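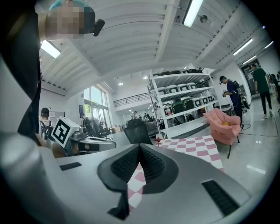
图1 手持夹爪与带标记块的另一只夹爪,后面是铺格子桌布的桌子

# 手持夹爪采集作业规范:课程项目报告(第二稿)

本报告由 Jorndale 小组编写。我们的任务是为多人同时采集的大厅写一份操作规范,并且检查它是否容易执行。二月开始写第一稿,那时规则有 18 条,同学们觉得太长,很难记住。第二稿把它们合并,分成 4 个部分。

## 1. 夹爪和标记块

图1中左边的夹爪,顶部装有一个白色立方体,上面有黑色方形图案。规范要求:手不可以盖住图案,图案表面不可以贴胶带或写字。握的位置应该在立方体的下方,图中的握法符合这一条。开始之前,操作者要把夹爪完全张开和闭合 2 次,并检查夹爪内侧有没有灰尘。

## 2. 人员和距离

图中右侧的一位人员戴着头部相机,背上有设备,线缆垂下来。这种情况下,人的转身范围比平时大,所以我们规定两位操作者之间至少留 70 厘米。第一稿只写了“保持适当距离”,在 Fosik 任务的试用中,每个人的理解都不一样,因此改成数字。

## 3. 地面和线缆

右侧地面上有黑色线缆,地面也比较光滑。规范要求线缆沿墙摆放;必须穿过通道的时候,要用线槽盖住。从图1看,这一条还没有做到,我们把它记为待改进项。

## 4. 桌面和物品

桌布的花纹在一个任务里不能更换,更换后要重新编号。任务物品按照 Darkoline 表格登记,例如桌上的红色星形物品和椅子上的黄色球,都应该各有一行。不用的物品放回架子。

## 讨论

我们参考了 Higuchi 课程讲义里的检查表格式,但是没有采用它的评分方法,原因是评分需要另外一个人在旁边看,人手不够。目前的规范还有不足:没有规定路过的人应该怎么走,也没有写明头部相机的线缆由谁检查。下一稿先补充这两点,然后再请别的小组试用。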